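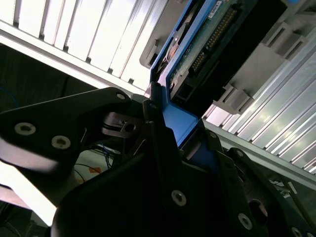 Stonorar has begun replacing hard drives in the storage racks at its Hatley data hall, the hosting firm said in a notice to customers this month. The work covers 143 drives and is due to finish in May.

Each drive sits in its own caddy and is changed while the server stays on. Three are replaced per rack at a time, and the next group starts only after the array has rebuilt. Customers may see slower reads during a rebuild. The notice lists no planned downtime.

The old drives are logged by serial number, wiped and sent to Clinolmont for shredding. Caddies are kept and refitted with new drives. Any caddy with a bent rail or a worn latch is scrapped.

The Hatley hall holds 700 drives in total. A further 68 are scheduled for replacement in the second half of the year. Backup jobs set to run between 1 a.m. and 4 a.m. will be moved to a later slot.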